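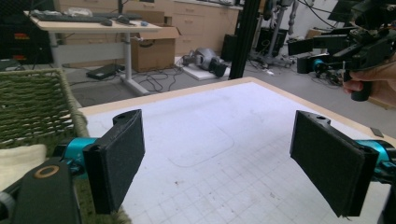

White tabletop with a light wooden rim, green woven basket alongside.

Buying a used table: your questions
Updated May 2023

Is "solid wood" on a listing worth anything?
Not much. Sellers use it for anything with a brown edge. Ask for a photo of the underside and one of a corner joint. If neither turns up, assume the answer is no.

Do white tops really wipe clean?
So the ads say. Kagiso Naidoo, who runs our Hindden store, keeps a list of what customers bring back to complain about, and white tops lead it by a long way. Specks and scuffs show more on white than on oak. Whether that bothers you is your call, but don't pay extra for "easy care."

What is a fair price?
We looked at 185 used tables listed near Hindden and Andwood last November. The middle asking price was $95. Most of the sellers we wrote to took less. A listing that says "price firm" and has been up for a month is usually neither.

The seller says it's a Musholm. How can I check?
You often can't. Labels fall off, and some get stuck on. We would pay for the condition of the table and nothing for the name.

Will a refinishing kit fix scratches?
Dirk Timmermans tried three kits in our workshop. One helped a little on bare wood. None did anything we could see on a painted top. The before-and-after shots on the box deserve the same trust as any other ad.

How wide does my table need to be?
We suggest at least 32 inches if people will eat on both sides. Measure your door first, too.

Do you deliver?
Yes, in Hindden, Andwood and Schouten, ground floor only. We don't promise a time slot, and we'd be wary of anyone who does.

Can I return a table?
Within seven days, with the receipt. Delivery fees are not refunded.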